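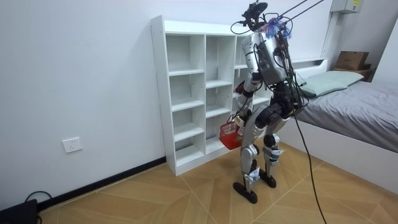
**Week 4 – Lodges, clubs and friendly societies**

Okay, so last week I ran long on coffeehouses and we never got to the lodges, sorry! We'll start there. Please read chapter 11 before class, and the Caputo article too (Italo Caputo, "Dues and Dinners" – it's short and pretty funny in places).

The thing I want you to look for is rules. These groups loved writing rules! Who could join, what you paid, what happened if you showed up drunk. I find the fines more fun than the rituals, but you may disagree.
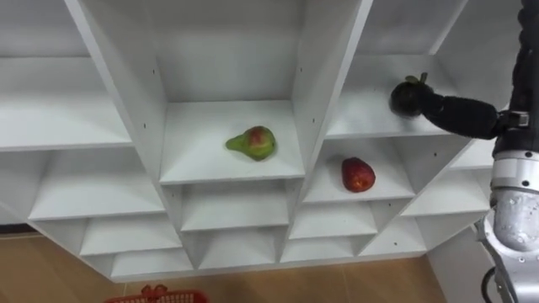

Some questions to chew on while you read:

- Why would a shopkeeper want to sit down to dinner with a lord, and the other way around?
- Who got left out? Did women start their own groups, or push into the men's?
- Was secrecy a real worry for governments, or a handy excuse?

Your response paper is 500 words, and please quote at least one rule from the packet (page 13 has my favorites, page 31 has the odd ones about funerals). Bring a printed copy – I still mark with a pencil.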